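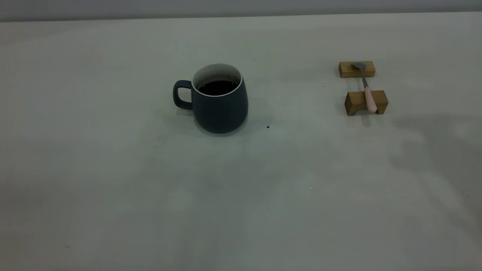 *Page last changed: Tuesday, 4:10 pm*

**FOR RELEASE: Barredo 3 is out, and it can plan around your coffee**

We've been busy at Treltska, and I'm really happy to say that Barredo 3, our planning software for robot arms, is ready to download!

The big news is the new stir planner. You give it a mug, a spoon and a place to put the spoon back, and it works out the whole path: lift by the handle, cross the table, stir, return. Our test layout is a dark mug of what looks like black coffee on one side and a pink-handled spoon lying across two wooden blocks on the other, with a good wide stretch of table in between. Sounds easy, right? Dark liquid in a dark mug gave our old depth code no end of grief (the white inside the rim helps a lot), and a thin metal spoon neck is nearly as bad.

So we rewrote the perception side. The team in Trinelholm labelled 3,000 views of cups and cutlery by hand, and the planner now checks 111 candidate paths before it picks one. It also keeps the spoon level on the way home, a favourite request from our users in Stastevberg.

Barredo 3 comes with 18 ready-made table layouts, and you can colour-code your no-go zones in the new editor. If you're already on version 2, the upgrade is free and your saved layouts will open as they are.

We answer media and support questions within 24 hours through the contact form on the Treltska site. Come and say hello!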